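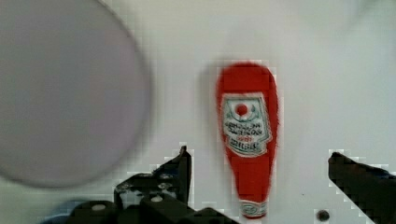

Kohei Kikuchi would set the gripper budget first and let the arm follow from it. I'd reverse that for a bench cell, as payload fixes the price band.

Step 1. List every object to be picked. Ours starts with a ketchup bottle.

Step 2. Get the arm quote. Skolter's was $1732, freight extra.
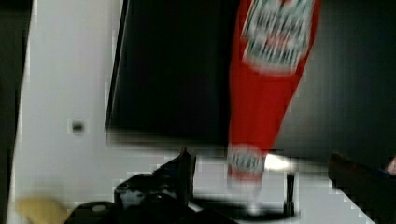 Step 3. Add $300 for spare fingers and cabling - more if the wrist camera is priced separately.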